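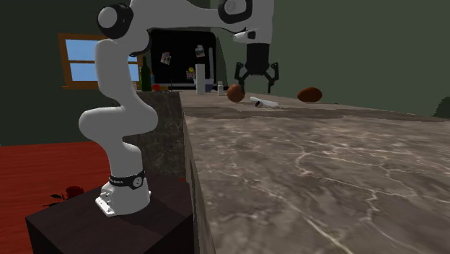

How much does it cost to build a kitchen robot arm in a shared workshop?

£700 so far, for the arm, the motors and a secondhand power supply. That leaves out bench fees, tea, and the first gearbox, which I have decided to think of as a donation to science.

A thread, then. People keep asking how the build is going and I keep saying "fine" in a voice that ends the conversation.

The build is called Mahuika. The name was Bevan Henare's suggestion and it was far too good for what was on the bench at the time, namely a length of aluminium extrusion and a clamp.

It lives at the Triltdale workshop, on the bench between the pillar drill and the thing under the blanket. I have been a member long enough to stop asking about the thing under the blanket.

The plan is modest. Arm on a worktop picks up a vegetable, puts it down somewhere else on the same worktop. I could do this by hand in less time than it takes to find the emergency stop, and my family have mentioned it.

The way I'm going about it is to do everything in simulation first, with a borrowed model of a proper arm, and then cut it down to what my own joints can manage. The sim arm has seven joints. Mahuika has five, and a sixth in a carrier bag.

Software side: the kitchen is built in Folis, which Oskari Kiiskinen wrote and which he describes as "nearly documented". The bit that talks to the motors is a board called Akell. It has a single red light. The light means either ready or fault.

The kitchen in the sim is a lot smarter than mine. Marble worktop, dark green walls. I asked Oskari for something realistic and he gave me somewhere I couldn't afford to rent.

Things I have learnt about vegetables: an onion is easy. Round, and your gripper can come at it from any direction it fancies. A potato has opinions about which way up it is, and all of them are different from the ones in your code.

Ran the grasp routine overnight in October. 3,156 attempts by breakfast. I won't be publishing the success rate, though I will say the failures were very thorough.

A good chunk of those failures were the arm going to the right place at the wrong height and closing beautifully on air. It then carried the air to the target and set it down gently. As far as the logging was concerned, job done.

Fixed that by checking the finger gap after closing. If the fingers have shut all the way, there is no potato. I'm a bit ashamed how long that took me.

Meanwhile on the actual bench: the shoulder joint. Jolene Rewi had a look and asked whether it was meant to sag. I said there was a design tolerance. She asked what it was. I said it was however far it sagged.

She then fitted a counterspring from an old desk lamp and it stopped. I've put her in the credits. There are no credits, but if there were.

Next: fingers. The printed ones open to 122 mm, enough for any potato I'd want to be seen buying. They also flex when they close, so the grip looks firm right up until you lift.

Tried rubber bands round the tips. Better. Tried the red silicone tape from the drawer marked DO NOT USE. Much better. Have written a new label for the drawer.
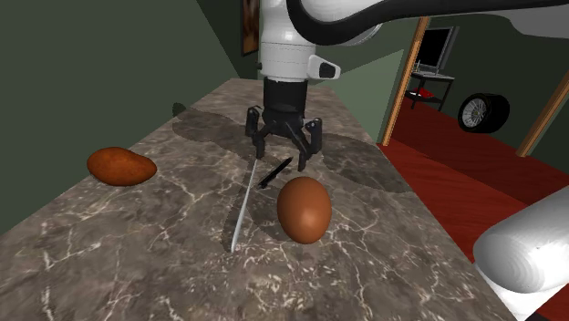
Mahuika's next exam is obstacle order, meaning what she should leave alone while she's reaching for something else. Up to now every test had one sensible thing to grab and plenty of worktop to miss it on. For this one I wanted the layout to be unkind, so there's a knife lying between the potato and the egg, with the gripper hanging more or less over the top of it. Come straight down and you get a handful of cutlery. What I want is for it to move across first, then down, and I'd like to see that in a kitchen made of numbers before I see it in one containing my shins.

Yes, different fingers from the top of the thread. I was trying more fingers to see if they were better. More fingers means more ways to hold a thing and a great many more ways to nearly hold it.

The egg stands upright on its wider end, by the way. Eggs do that in Folis. I raised it with Oskari as a bug and he told me it was a well-brought-up egg and closed the ticket.

Some people have asked why there's an egg in it at all when the job is vegetables. The egg is there to make me write the force limit. Left to myself I'd have put the force limit off until Christmas.

Force limit, first version: stop squeezing when the motor current goes up. Fine in theory. On the bench, the motor current also goes up when the joint is stiff, when the cable catches, and when someone uses the pillar drill.

So for one evening Mahuika would let go of whatever she was holding every time Ginette Carré drilled a hole. Ginette was making a bookcase. It had a lot of holes in it.

Second version has its own supply for the Akell board and averages the current over a short window. It no longer cares about bookcases. It is a little slow to notice eggs, and I'm working on that with a rubber one from a joke shop.

Cable management, a sub-thread nobody requested. If your cable is too short, the arm stops. If it's too long, it loops round the elbow and the arm stops while looking embarrassed. I've settled on too long, with Velcro.

The knife, for anyone worried, exists only in the sim. The workshop version will be a wooden spatula with KNIFE written on it. Waltraud Lammers looks after the safety book and has read my risk assessment twice, the second time out loud.

Her changes, all of which I've made: stop button on the near side of the bench where a person would be, a line of tape on the floor, and the word "hopefully" removed throughout.

Where the money went, since that's the other thing I get asked. Mostly motors. I bought 3 good ones for the joints that do the lifting and cheap ones for the rest. The cheap ones make a noise like a wasp reading the news.

If I were starting again I'd spend more on bearings and less on the control box, which has a lovely brushed front panel and a great deal of room inside for the control I haven't written.

I'd also build the sim first. I built it fourth, after the base, the shoulder and an argument. A week in Folis would have told me the elbow was too short to reach past its own base without folding up like a deckchair.

Elbow link is now longer. It was cut from the same extrusion as everything else, so the piece I needed came out of the piece I was saving for the wrist. The wrist is being rethought, in the sense that I go and look at it.

Somebody asked for files. The arm drawings are in decent shape and I'll put them up once the elbow is right. The code I'd want to tidy first. There's a function in it called pleasework and another called pleasework_old, and both get called.

Somebody else asked if the borrowed arm model makes the sim useless, given mine is shorter, weaker and partly desk lamp. It's a fair question. The reach doesn't carry over at all. The order of moves does, and so does the finger gap check, and those were the bits I kept getting wrong.

Current state of play, 11 at night, bench lights on. Sim: picks up the onion every time I watch, and I've stopped watching in case that's why. Bench: picks up a tennis ball and a small swede. Drops the swede on the return leg.

Jobs for the next session: relube the shoulder, reprint the left finger with a thicker root, ask Bevan for his torque wrench back, or rather for mine back from him.

Then the across-and-down move with the spatula. Bevan has asked to be there for that one. He's also asked where the tape line is.

Will post when she's been past the spatula. If anyone local has a spare swede, the first one has gone soft on one side and she's started favouring it.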